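Greketti two-arm tabletop set: read me first

Hi! I'm Raíssa, and I look after this folder of demonstrations. If you've come from the old Godoy set, welcome back, the folder layout is the same but the action columns are different (more on that further down, please read it before you train anything). Every episode was driven by a person, with one leader arm per hand, and saved with all the camera streams side by side.
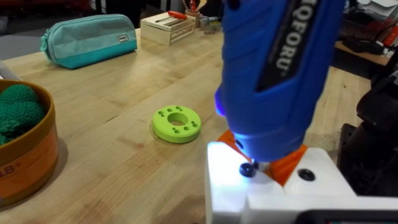
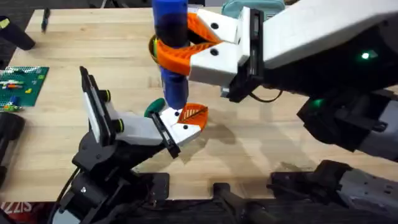

Wrist view with the electric screwdriver in the gripper, then the fixed view with both arms at the table.

What's in the folder

There are 589 episodes, and 400 of them have been checked by a second person. The checked ones are listed in checked.txt, so start there if you only want the clean stuff. Each episode folder holds the videos, a table of joint positions and gripper openings, and a one-line text instruction typed by whoever was driving.

The instructions are uneven, I'll admit. Kelly Honorato writes full sentences with a period at the end, Anderson Toledo writes "grab blue thing", and I'm somewhere in the middle. We talked about cleaning them all up and decided to leave them alone, so your model gets to hear three people talk three different ways. If you'd like tidy labels, Khrystyna-Mariia Kushnir made a normalized version in labels_clean.csv.

How we collect

We leave plenty of stuff on the table while we record. I love this part! Pencil case, bricks, a basket, whatever happens to be out, and we shift things between batches so the policy can't just memorize a background. Nothing gets moved in the middle of an episode though. If something falls and the driver can pick it up with the arms, we keep going. If a hand has to reach in, the episode goes to the discard folder.

Known problems

- Wrist exposure drifts when a bright light or a white surface is close to the camera. We tried locking it and the dark corners got worse, so it's back on auto.
- Tall objects run out of the top of the fixed view. Use the wrist streams for those.
- In 14 episodes the left gripper column is shifted by a few steps. They're in shifted.txt. Drop them or fix them, your call.
- Actions are absolute joint targets now. Godoy used deltas. I lost a whole afternoon to this and I wrote the converter!

Splits

Split by batch, please, and never by single episode. Neighboring episodes share almost the same table, and your validation score will look lovely and mean very little. The split file that Daiane Sales uses for the Romell baseline is in splits/, and it's the one I'd pick if you want to compare numbers with us.

Changes

November 8, 2022: added the second-person checks, fixed the timestamps in batch 3, renamed "top" to "fixed" in the camera list.

Next up is more two-arm handling, hopefully out by February. If you find a broken video, send me the episode number and the stream name and I'll go look at it.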